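Putting the kitchen back together

12th May
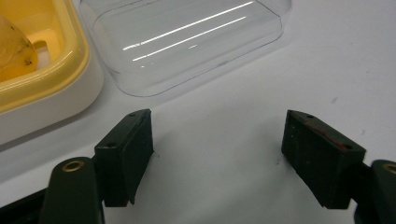 We have had a working kitchen for a week now, after four months without one, and I said I would write up how it went for anyone thinking of doing the same. I am not a builder. Most of the work was done by people who are, and the rest was done by me in the evenings.

The old kitchen came with the house. The units were sound but the floor under them was not. A pipe behind the sink had been leaking into the boards for years, and when the plumber took up the first one he could put his thumb through it. The original plan was a new sink and some paint. By the end of that afternoon it was a new floor as well, and you cannot do a floor with the units in.

I had three quotes for the joinery. The cheapest was from a firm in Serkville who could not start until June, so I went with Lleucu Harries, who was dearer but could come the following week. She replaced nine joists and put plywood over the top. The bill for that part was £2,000, and I had put aside £2,000 for the whole job, so everything after it came out of the holiday money.

To keep the cost down I reused the old carcasses and only bought new doors. They came from Brorkmont, flat packed, without hinges. I had not noticed that hinges were separate. The ones I ordered to go with them were for a thicker door and had to go back, and the right ones took another twelve days. If you are buying doors this way, measure the thickness of the door and the depth of the cup hole and write both down before you order anything.

The tiles were my job. I had done a bathroom floor once before and thought a wall would be easier. It is slower, mostly on account of the sockets. I cut 654 tiles' worth of wall in the end, small ones, and would choose a bigger tile another time. The grout is a pale grey called Burkomora. It dried lighter than the chart in the shop and I have got used to it.

Living without a kitchen was less bad than I expected for the first month and worse after that. We had a kettle, a slow cooker and a camping stove in the back bedroom, and washed up in the bath. Things I would do differently: buy a proper washing-up bowl at the start, keep one drawer's worth of cutlery and label the box, and not pack the tin opener. We ate a lot of soup. The Abdelaziz takeaway at the bottom of the hill did well out of us and now knows our order.

The electrician found nothing wrong, which was a relief after the floor. He moved two sockets and added one by the back door. The old cooker switch had been painted over so many times that it would not turn off, so he changed that too.

Still to do: the skirting along the outside wall, a second coat on the ceiling, and the gap beside the fridge, where the unit is narrower than the space. I have a length of spare panel that might fit if I plane it down. The old sink is in the front garden if anyone local wants it. It has one chip on the left side and the waste fitting is included.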